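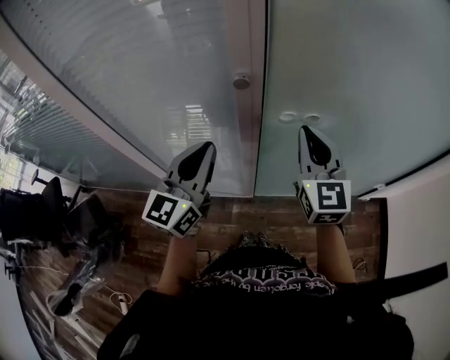
Anhang 1: große Mattglasfläche, davor zwei Handgeräte

Betreff: Re: [altbau-liste] Dämmfolie auf Innenverglasung, wer hat Erfahrung?

Hallo in die Runde,

ich zitiere mal nur das Wesentliche, der Rest steht ja im Archiv:

> wir haben im Flur zum unbeheizten Treppenhaus noch die alte
> Einfachverglasung, mattiert, Holzrahmen. Gajewski hat uns die
> Folie von Hirkon angeboten (heißt jetzt Zilo Klar, früher anders).
> Laut Prospekt 28 % weniger Heizkosten, Material und Montage
> 80 Euro pro Quadratmeter. Auf Mattglas soll sie genauso halten.
> Der Vertreter war sehr überzeugend und hatte ein Messgerät dabei,
> vor der Folie zeigte es deutlich mehr an als ohne.
> Spricht irgendwas dagegen? Wir würden gern im Januar bestellen,
> danach gilt der Preis nicht mehr.

Dagegen spricht aus meiner Sicht so ziemlich alles außer dem Holzrahmen.

Erstens die Prozente. 28 % wovon? Im Prospekt, den ihr freundlicherweise eingescannt habt, steht »bis zu«, und das Sternchen dahinter führt auf eine Fußnote, in der von einem »Referenzraum« die Rede ist. Wie groß der ist, wie viel Glas er hat und was auf der anderen Seite der Scheibe für eine Temperatur herrscht, steht nirgends. Wenn der Referenzraum ein Wintergarten ist, glaube ich die Zahl vielleicht sogar. Bei einer einzelnen Glasfläche zum Treppenhaus kann sie nicht stimmen, so viel Wärme geht da gar nicht durch. Der größte Teil verschwindet bei euch vermutlich durch Außenwand und Dach, und da klebt niemand eine Folie hin.

Zweitens das Messgerät. Wer ein Infrarotthermometer auf eine spiegelnde Oberfläche hält, misst zu einem guten Teil die Spiegelung, also im Zweifel die warme Hand des Vertreters. Diese Folien haben eine Schicht, die Wärmestrahlung zurückwirft, deswegen zeigt das Gerät etwas anderes an. Wie warm die Scheibe ist, weiß man danach immer noch nicht. Ein Kontaktfühler mit etwas Klebeband und eine Nacht Geduld wären ehrlicher gewesen. Ich habe auf einer Messe schon dieselbe Vorführung mit einem Produkt von Vekura gesehen und stand daneben, als das Gerät beim zweiten Versuch plötzlich 17 Grad sagte und dann schnell eingesteckt wurde.

Drittens Mattglas. Ist die raue Seite innen, klebt die Folie nur auf den Spitzen. Bei geätzten Scheiben geht das eine Weile gut, bei sandgestrahlten habe ich es noch nie ordentlich gesehen, da gibt es Schlieren und nach dem ersten Winter Blasen vom Rand her. Außerdem wird die Scheibe an den verklebten Stellen durchsichtiger, was ihr bei einem Flur neben dem Treppenhaus womöglich nicht wollt. Also erst mit dem Fingernagel prüfen, welche Seite rau ist. »Hält genauso« würde ich mir von Gajewski schriftlich geben lassen, mit Angabe der Glasart. Ich wette, das kommt nicht.

Was ich stattdessen machen würde:

Die Fuge zwischen Glas und Holz ansehen. Bei Fenstern dieses Alters ist der Kitt meistens bröselig, und da zieht es. Neuer Leinölkitt kostet fast nichts, braucht aber seine Trockenzeit, bevor man streicht. Die Tür daneben unten abdichten, falls noch nicht geschehen. Wenn dann noch Geld übrig ist, eine zweite Scheibe im eigenen Rahmen von innen davorsetzen, abnehmbar zum Putzen. Unser Tischler hat für eine vergleichbare Stelle 400 Euro genommen, das Glas war darin enthalten. Beim Denkmalamt hat sich damals auch keiner beschwert.

Und der Preis, der nur im Januar gilt: Den gab es im letzten Jahr auf dieser Liste schon einmal, damals galt er nur im März. Schaut ins Archiv unter »Hirkon«.

Falls jemand die Folie länger als zwei Winter auf Mattglas hat und vorher und nachher am Zähler abgelesen hat, lasse ich mich gern korrigieren. Bitte dann mit Ablesewerten. »Fühlt sich wärmer an« hatten wir schon dreimal.

Grüße aus dem ungedämmten Hinterhaus

PS: Bitte beim Antworten den alten Text kürzen, die letzte Mail im Faden war länger als die Bauakte.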